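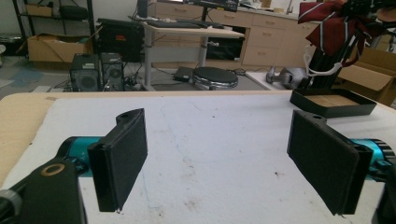 House rules for the grippers, version whatever

6/3/26

Quick one, I've got a train. Three people have asked me for the Larkari rules since I got back from Kesbridge and I keep typing them out from memory and getting them in a different order. So they're going here. Copy them, change them, don't ask me for a Word version.

Old list was 4 pages. Far too long. Had a whole section on how to name folders, which the Tosh scripts do for you now. Binned. What's left is the stuff people really get wrong.

Before you start

Pads first. Look at both faces and both bottom corners. If a corner's going, write it in the log with the tool number and carry on, but if the face itself is lifting, swap the pair. Always the pair. One new pad and one old one closes crooked and you get 300 episodes of slightly wrong grasps before anyone spots it. Ask me how I know (August, Wakullow, don't want to talk about it).

Then the marker plates. Wipe with a dry cloth. No spray. No stickers on them, no tape over the edge, not even "just for now".

Then zero the jaws. Open fully, close fully, open again. Takes seconds. People skip it when they've only put the tool down for a coffee and those are the ones that come back with a width offset.
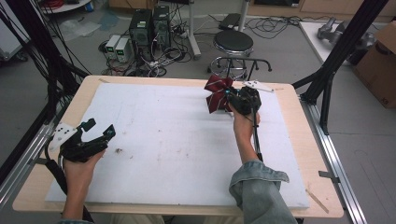 Cables are where I've changed my mind. The old rule said both leads go off the back of the table, tidy, out of the way. Sounds good, is rubbish. Every time you reach back towards yourself the lead tugs and your wrist fights it, and the policy learns the fight. New rule is each lead follows its own hand. Right one along the forearm, left one down off the left side of the table, and enough slack that you can lift the work well up over the board, the way you do with a striped bow when you've got it clamped and the loops need to hang clear. If you can't hold it up there without feeling a pull, stop and sort the slack out.

Sleeves: long ones fine, cuffs buttoned. Dangly bracelets no.

During

One task, one pair of hands. If you swap operator you start a new session, new ID, even if it's only for a couple of goes. I know it's annoying.

Move at the speed you'd normally move. Not slower because it's being recorded. The worst batch we ever took in was around 400 takes of somebody being terribly careful.

Fabric gets reset by a shake and a drop, never by laying it out nicely. Your idea of random isn't. Same goes for where it lands, leave it were it lands unless it's out of reach.

Keep your failures. Dropped it? Mark it as a fail, keep it. Do not delete. At Wakullow they cleaned theirs up as they went and ended up with 4000 lovely clips and no idea what the thing should do after a miss.
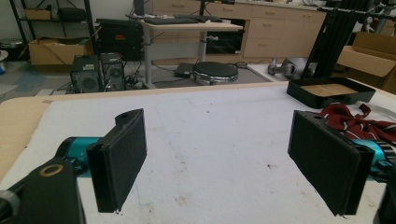 And don't move furniture halfway through a session. Chairs, boxes, bins, all of it stays put until you've closed the file. If it really has to move, close the file, move it, new session. Tracking will mostly cope but mostly isn't what I want in a data sheet.

Table covers. Marks are fine, I'd rather have a scruffy board that matches last week's than a spotless one that doesn't. Change it between tasks, never during, and log the change. Loose bits get brushed off though, grit gets into the pads and that's a pair gone.

After

Tools down with jaws open. Not closed, the foam takes a set. Leads coiled loosely, no tight loops round the handle.

Fill in the sheet before you leave the room. Operator, tool numbers, pad state, cover, anything odd. "Fine" is not an entry.

Things I haven't decided: gloves (leaning no), music (probably doesn't matter), and wether left-handers should swap the tools over. The Kesbridge lot say swap. Larkari says don't. If you've tried both and kept the numbers, please comment.

Right, train.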